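Stem Handling Cell: Fault and Safety Questions

These answers cover the missed grasp and snag stops reported on the Dolcombe stem handling cell since the August software change. They apply to the Kullolholm site and to any cell running the Rarkura grasp planner with the two-finger gripper.

What is fault 45?

Fault 45 is a snag stop. The arm has met more sideways force than the limit allows while a stem is held or while the fingers are inside the container. The arm holds position and the gripper keeps its last commanded width. It does not open on its own.

Why does the planner choose the wrong stem?

The planner looks for a narrow, straight section with clear space on both sides. Where stems cross, it can join the upper part of one to the lower part of another and place the grasp point on a stem that does not exist. The error is most frequent when the stems change color along their length — the planner may read the color change as an end.

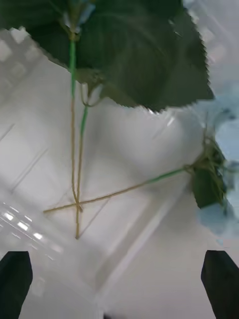

Crossed stems over the white container, gripper open. Green sections change to tan-brown wrapping.

Can I raise the force limit to clear the fault?

No. The limit is locked at 100 percent of the value set at commissioning. Raising it hides the snag and moves the load to the finger mounts. Two mounts at Kullolholm were replaced after the limit was changed by hand.

How do I free a snagged stem?

Press the stop button and confirm that the drive light is off. Support the flower head with one hand, then open the gripper from the pendant in manual mode. Do not pull the stem out through the container slots. Do not reach between the fingers while the drives are live, even when the arm is still.

What should I check before restarting?

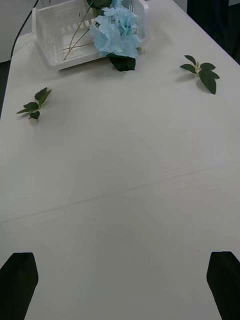 The Pathirana restart check compares the table with the last stored view and rejects the restart if an item is within the approach path of the fingers. Clear the whole table, including areas the arm does not normally cross. Short leaf sprigs like the two lying to either side of the basket are easy to leave behind, and each one counts as an item. A leaf hanging over the basket rim must be lifted inside or the check will treat it as part of the rim.

The check passed but the fault came back. What now?

Run the arm at reduced speed for one full cycle. If fault 45 returns, save the log before switching off — the force trace is lost at power down — and send it to Dolcombe support with the planner version.

Is the cell safe to use in the meantime?

Yes, with the guard closed and automatic retry set to off. Retry is on by default after the August change and must be turned off at each cell.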